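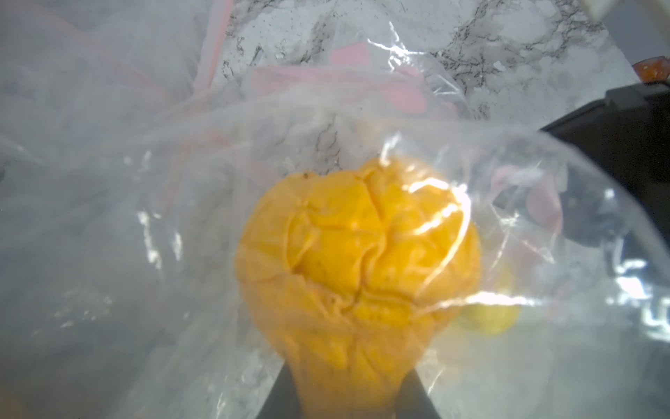 one of the yellow ones, bagged

Subject: Re: [Tulten-growers] bagging up the peppers — does it matter how?
List digest no. 1213

Quick reply as I'm out the door in a minute, sorry if I miss bits.

On 10th June you wrote:
> Hello all. Bit of a beginner's one. We've got the first lot of small yellow
> peppers off the Dresano plants in the polytunnel and there are far more
> than we can eat. Last year I put the whole lot in one carrier bag in the
> bottom of the fridge and by the end of the week half had gone soft and
> the rest smelt of them. Is it better to split them up? And is it worth
> getting proper zip bags or will any old thing do? Also what about the
> freezer, we've just been given an old Oddsson chest one and I'd like
> to use it for something other than bread.
> Thanks in advance. Keep the messages short please, I read them on
> the bus!

Short, right. Will try.

Yes split them. Two or three to a bag, never a heap. One goes off and it only takes its neighbours with it, you don't lose the crop. I do mine straight out of the basket on to the worktop, look each one over, bag it, next. Doesn't take long once you're going.

Don't wash them before the fridge. I know everyone does. Wipe the muck off with a dry tea towel if you must and wash when you come to cook. Any that are split or have a soft patch — keep those out and eat them tonight. Little dark specks on the skin I don't worry about if the skin's firm underneath. Specks that have sunk in are another matter, cut one open and have a look at the inside before you decide.

Stalks on. A pepper with the stalk pulled out has a hole in the top and it goes from there. I snip them with a bit of stalk left, only short, long ones poke through the plastic and then there's no point in the zip.

Bags — I like the clear zip ones with a coloured strip, you can see at a glance if it's shut or not. Thin freezer bags with a knot in are fine too but I end up tearing them open and then they're rubbish. The zip ones I rinse and peg up over the sink and use again til the zip gives out. I did try the Ulter boxes one year, the stacking ones, and they take up the whole shelf for hardly anything in them. Good for soup.

For the fridge leave the zip open a finger's width. For the freezer push the air out and close it right up. Don't mix up the two or you get a bag of drips.

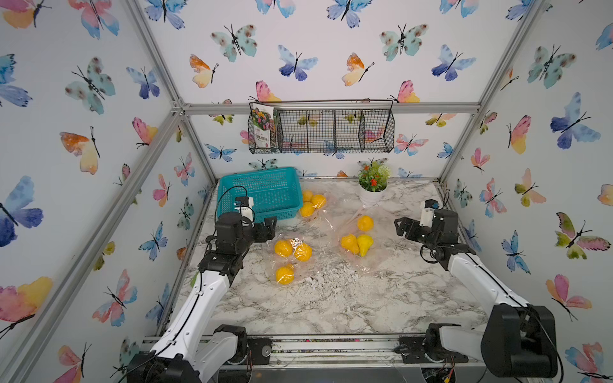

Do peppers need blanching before they go in the freezer?
They can go in raw. They'll be soft when they thaw, so they're for stews, sauces and curries and no good for salad.

(that's lifted from the list help page, someone asks every summer so I thought I'd save you looking. The help page also says to label everything and I'd back that up having had a bag of mystery orange mush out in January. Pencil on masking tape, stick it on before the bag gets cold or it won't stay put.)

What I do for freezing, wash and dry them properly this time. Then either whole if they're small or halved with the seeds knocked out if they're bigger. Lay them on a tray in the freezer for a couple of hours so they don't set in a lump, then into the bags. You can skip the tray if you're only doing two to a bag, they come apart with a bang on the worktop. Our kitchen scales say some 700 g to a good-sized basketful and that did us

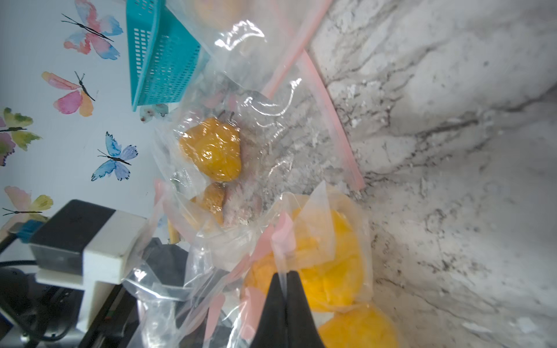
for most of the stews we made before Christmas, plus a jar or two of relish. The relish was too sweet, I'll look the recipe out and cut the sugar before I send it round, remind me if I forget.

Other thing, sort by size as you bag. Put little wrinkly ones with little wrinkly ones. They cook quicker and you don't want to be picking through a frozen bag for them with cold fingers. The big ones I keep nearer the top as they're the ones everyone wants for stuffing, and do those from the fridge not the freezer, a frozen one just slumps.

Your Oddsson will want a good defrost first if it's been standing. Leave the lid propped overnight, old towels in the bottom, wipe round with bicarb. Ours had a smell of fish that took 3 goes to shift.

Oh and the baskets — plastic with holes in the sides, much better than a bucket for picking into. Peppers at the bottom of a bucket sweat. Hose it out after, job done.

Seed swap list still needs names by the way, reply to the other thread not this one. Must run, will anwser anything else tonight.

--
Tulten-growers mailing list
To leave, send a blank message with "leave" in the subject line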